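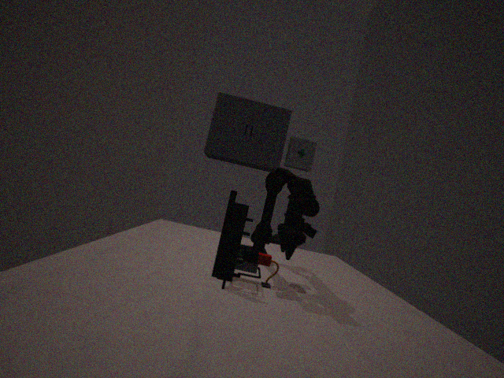

How to sit through a robot rollout in your shop and come out with a job you can live with

Posted 2018-07-31 | 50 shares | 7 comments

Our plant put an arm on the connector bench last year. I work that bench. Before anything got bolted down we were shown it in simulation, and management liked the simulation very much. I have now been through this at two sites, Wuleck and then Trujillo, and these are the steps I'd follow if your turn is coming. They're written for the people on the floor. Leads may find some of it annoying.

Step 1. Ask to see the simulation, and ask to see it run more than once.

The vendor will have one. It will be a bare table, gray walls and an arm working over a few parts, with a cable lying on the table if they're being ambitious. Watch what the cable does. In ours the red block and the orange cable behaved the same way every run. Our cables come off a reel and they all want to curl back into the reel. Ask what happens when the plug lands face down. If the answer is "we can tune that," write down who said it.

Also look for where the person stands. I have yet to see one of these with a person drawn in. At Trujillo the arm's reach went straight across the spot where we hand over trays, and we found that out with tape on the floor after the bench was already moved.

Step 2. Write down the job as it's done now.

Do this before the kickoff meeting. The work instruction for our bench had 8 steps. What we really did included wiping the fixture, bending back a bad pin, setting a doubtful part aside to ask about later, and fetching labels because the printer is two aisles over. None of that was in the instruction, so none of it was in the plan for the robot, and all of it was still there on the first morning. Guess who did it.

Keep it plain. One sheet, pencil is fine. Have someone from each shift read it, since nights will have fixes that days never heard of.

Step 3. Get the stop-and-reset routine on paper.

Every arm stops. Ours stopped for a dropped part, a cable under the gripper, and once for a reason that was never explained to us. What you need to know is who is allowed to clear it, what they have to check first, and whether the stopped time goes against the line's number or the machine's. Until that last one was settled, it went against ours.

Ask for training on the reset for everyone on the bench. At Wuleck only the leads got it, so on nights we stood and waited for a lead to walk over from shipping.

Step 4. Keep your own log.

The Plutent software on our cell makes a nice chart of cycles completed. It does not chart the parts we turned around by hand so the gripper could get them. Keep a notebook at the bench with three columns: what stopped or went wrong, what you did, how long it took. Don't write opinions in it. A notebook full of complaints gets thrown out of a meeting, and a notebook full of minutes is harder to argue with.

After 200 entries I sat down and sorted mine. Most of them were cable. The engineers were decent about it and changed the clip that holds the slack, and I'll give them credit for that – it took the worst of the stops away.

Step 5. Ask what your job is called afterward.

I went from assembler to "cell attendant." Same pay grade, different work. I used to build things and now I load trays, clear faults and look at a screen. My wrists feel better, and I won't pretend otherwise. The day is longer in every other way. Two people from the bench moved to packing and were told it was temporary.

Get the new title, the grade and the rate in writing before start-up. Ask whether you'll rotate, and how often. Ask whether you keep your hand-build certification, because when the arm is down somebody will want those connectors made the old way, and fast.

Step 6. Set a review date and hold them to it.

Ours was August and it slid. Bring the notebook and your sheet from Step 2. Go down the sheet and mark which tasks the arm took, which stayed, and which are new. My new ones fill more lines than the ones it took. Maybe that improves. I was told it would.

7 comments (showing 3)

benchrat: The stopped time thing is exactly our fight right now. They count it as operator delay if you're standing anywhere near it.

tina_k: I think you're a bit hard on the simulations. Ours caught a collision with the fixture that would have cost us a gripper. Agree about the cables though.

oldsolder: Did you get to keep the hand-build cert? Mine lapsed and now they want me to retest on my own time.

Related
Reading a cycle time chart without getting fooled
Clikdale line two: notes after the conveyor change
Floor tape, tray carts and who has to walk farther
What to ask before you sign a new job description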